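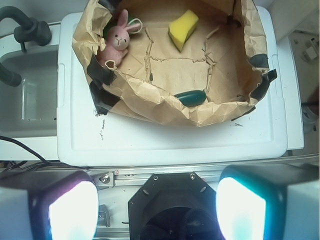 Questions people ask me about the swap table

I've been running the Conden swap table for 4 years now, and the same questions come up every single month, so I'm putting the answers in one place. If yours isn't covered, ask me on the day or drop me a message through the contact form. I do read them all, just slowly!

What is a swap table?

You bring things you don't want, you take things you do. No money, no tokens, no keeping score. Clothes, toys, kitchen bits, books, jigsaws, plant pots, all of it. I started it after clearing out my mum's flat and finding that half of what she owned was perfectly good and I couldn't bear to put it in a skip.

Do I have to bring something to take something?

No. Come empty-handed if you like. Lots of people do on their first visit and then turn up the next month with a car full.

When and where?

Once a month in the big room at the Kaplan Centre, doors at 10.30 in the morning, finished by 1. If you're dropping things off, come from 9.45 so we can get them out before the rush. We skip August (I'm away and so is everyone else).

What do you take?

Anything clean, working and small enough for one person to carry. That last bit matters. Someone once arrived with a wardrobe and I ended up driving it home again for them.

What don't you take?

Bike helmets, child car seats, medicines, open make-up, knives, duvets and pillows. Also no videos, please. I love them, I grew up on them, but I have carried the same box of Westerns in and out of that room more times than I want to think about.

Can I bring electrical things?

Yes, if Isamu is there. He tests them in the corner by the kitchen hatch and puts a green sticker on anything that passes. He's with us most months but not all, so check the notice on the door or message me first. Things without a sticker don't go out, however nicely you ask.

What about soft toys?

Please wash them before they come. A cool wash inside a pillowcase does most of them, and then somewhere airy for a day or two. The very old ones, or anything with a music box in its tummy, are better sponged by hand. And do check with your children first - I've had to hunt through three tables for a giraffe that was never meant to leave home.

How should I pack things?

However you like, really. Bags and boxes you don't need back are best, as they tend to wander off. Keep the pieces of a set together, and if a jigsaw has a bit missing then write it on the lid. People are surprisingly happy to take a jigsaw with one piece gone as long as they know beforehand.

Can I put something aside for a friend?

I'd rather you didn't. We tried a reserved shelf the first year and it caused more cross words than everything else put together. If you see something your friend would like, take it for them.

Is there a limit on how much I can take?

Not a strict one. Perihan is on the door and if you're leaving with your fourth holdall she may have a friendly word. We do ask that dealers stay away. We usually know who you are!

What happens to the leftovers?

Books go to the shelf at Ander station, where anyone waiting for a train can help themselves. Clothes go to the Sollance shop on the high street, and they're very good about it, though they ask us to keep shoes in pairs (rubber bands work well). The rest gets stored in Orhun's garage until next time, and anything that has been out twice without finding a home goes to the tip. It hurts, but his garage is only so big.

Is it wheelchair friendly?

Yes, there's a ramp at the side entrance and a toilet just inside. The aisles between tables do get tight in the first half hour, so after 11.30 is easier if you want room to move. Same goes for prams.

Is there tea?

Of course there's tea. Şükran does it, and there's normally cake too. The May one had her apricot slices and I'm afraid they'd gone by 11. Bring your own mug if you can.

Can I help?

Yes please! What we need most is people for the last half hour, folding tables and sweeping up. No need to sign up for ever, just stay on when you've finished looking. Find me, I'm the one in the orange apron, and I'll give you a broom.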